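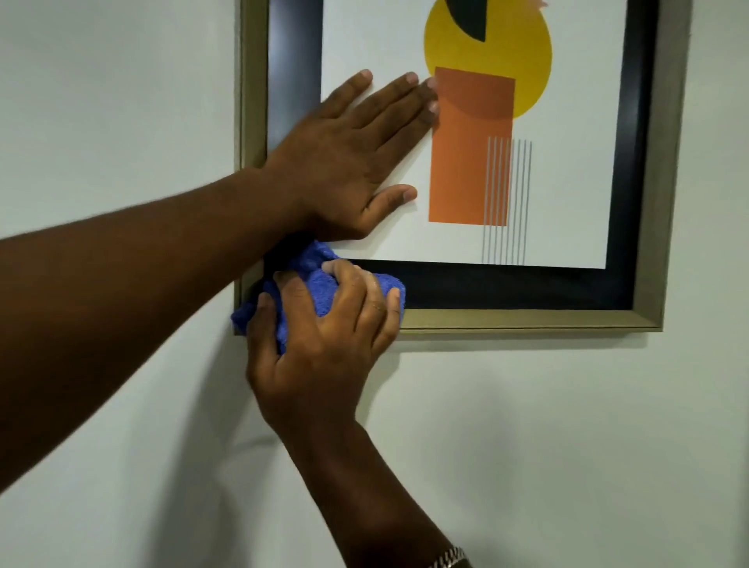 From: Carmela Fabbri
To: Spa Weekends list
Date: August 13, 2026
Subject: Re: Quiet day spa for my sister and me?

Hạnh Lâm wrote:
> Has anyone been to Fallano lately? My sister wants
> a massage and a long soak, and I'd rather not spend
> the whole day in a car.

Hi Hạnh, and what a lovely thing to do with your sister! I went to Fallano in February and came home so loose I could hardly carry my bag. The 80-minute massage is the one to get – the short one is over just as you start to drift off.

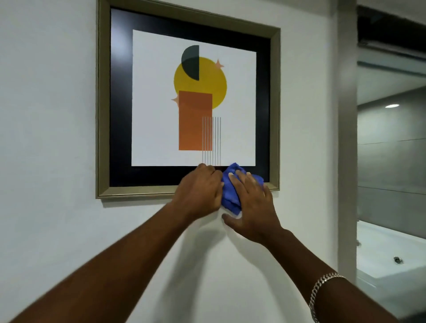

It cost me $192 with the pools included, and they let me stay in the warm one until closing. A couple of things I'd pass along:

1. Ask for the Usolum room, at the back. The front one gets all the chatter from the desk.

2. Eat first. The cafe is mostly juice, and I was starving by the end.

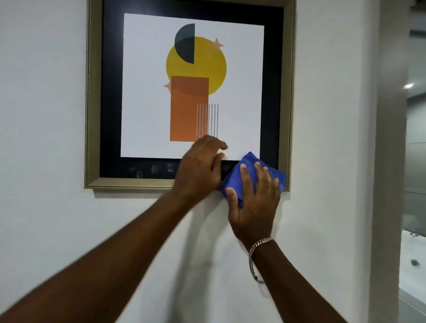 3. Skip the Dusex mud wrap unless you like being very, very still. My aunt, who is 83, adored it, so what do I know.

I typed up my notes on Mwaipopo too, if you'd like somewhere closer, and I'm pasting the start below.

Mwaipopo, a short visit

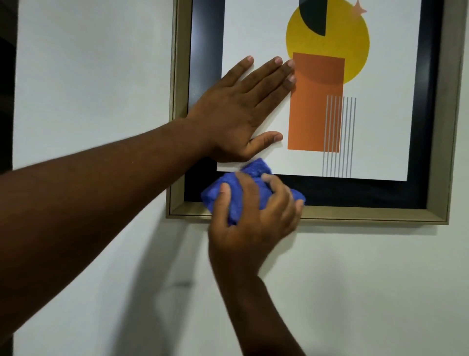 2 min read

Small place, two treatment rooms, good strong tea afterward. Parking is on the street, so leave yourself a little time.

Hugs to you both,
Carmela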